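Wie bleiben alte Fotos erhalten?
Kinderseite des Stadtarchivs Waltden

Stand: 13.7.18

Ein Archiv ist ein Haus, in dem wichtige Erinnerungen aufbewahrt werden. Dazu gehören Briefe, Karten, Urkunden und auch Fotografien. Im Stadtarchiv Waltden liegen 3.576 Fotos. Viele davon haben Familien dem Archiv geschenkt, damit auch spätere Generationen sie ansehen können.

Was ist ein Foto auf Papier?
Heute werden die meisten Bilder mit dem Telefon aufgenommen und auf einem Bildschirm betrachtet. Früher befand sich in der Kamera ein Film. Dieser Film war mit einer Schicht überzogen, die auf Licht reagiert. Wer auf den Auslöser drückte, ließ für einen kurzen Augenblick Licht auf den Film fallen. In einem Labor wurde der Film anschließend entwickelt. Erst danach konnte man das Bild auf besonderes Papier übertragen – den sogenannten Abzug.

Warum verblassen Fotos?
Die Farben in einem Abzug bestehen aus winzigen Teilchen, den Farbstoffen. Sonnenlicht kann diese Farbstoffe zerstören. Ein Bild, das viele Jahre am Fenster hängt, wird deshalb blass oder bekommt einen Farbstich. Auch Wärme und Feuchtigkeit schaden dem Papier. Ist die Luft zu feucht, kann Schimmel entstehen. Ist sie zu trocken, rollt sich das Papier und wird brüchig.

Wozu dient ein Album?
In einem geschlossenen Album liegen die Fotos im Dunkeln und sind vor Staub geschützt. Außerdem behalten sie ihre Reihenfolge. Für Archive ist das sehr wertvoll, denn die Reihenfolge erzählt oft selbst eine Geschichte: erst die Einschulung, dann der Ausflug, dann das Fest im Dezember. Wird ein Album auseinandergenommen, geht dieses Wissen leicht verloren. 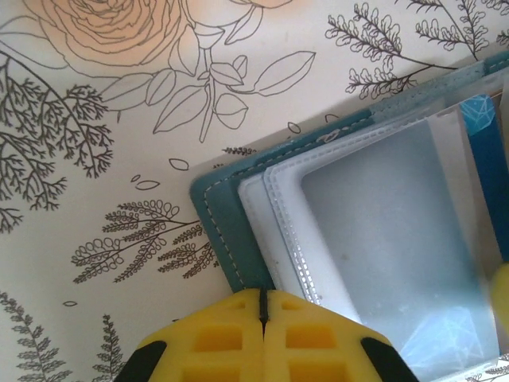 Nicht jedes Album ist gleich gut geeignet. Manche älteren Alben haben Seiten mit Klebstoff, der mit der Zeit gelb wird und die Bilder angreift. Besser sind Seiten aus säurefreiem Papier. Säure ist ein Stoff, der Papier langsam zersetzt. Die Fotos werden mit kleinen Papierecken befestigt und lassen sich wieder herausnehmen.

Wer arbeitet mit den Fotos?
Im Stadtarchiv ist Miyuki Ueda für die Bildersammlung zuständig. Sie schreibt zu jedem Foto auf, wer darauf zu sehen ist, wo es entstand und wann. Bei 744 Bildern fehlen diese Angaben noch. Ihr Kollege Tadeo Cáceres überträgt die Fotos mit einem Scanner in den Computer. Mehr als 2.000 Bilder sind auf diese Weise bereits gespeichert.

Was könnt ihr zu Hause tun?
Wascht euch die Hände und trocknet sie gut ab, bevor ihr alte Fotos anfasst. Haltet die Bilder nur am Rand fest. Beschriftet sie auf der Rückseite mit einem weichen Bleistift und drückt dabei nicht fest auf. Kugelschreiber und Filzstifte sind nicht geeignet. Fragt eure Großeltern nach den Namen der Menschen auf den Bildern und schreibt die Antworten auf.

Wörter zum Nachschlagen
Abzug: ein Foto auf Papier
Farbstich: eine Farbe ist im ganzen Bild zu stark
säurefrei: ohne Stoffe, die das Papier zersetzen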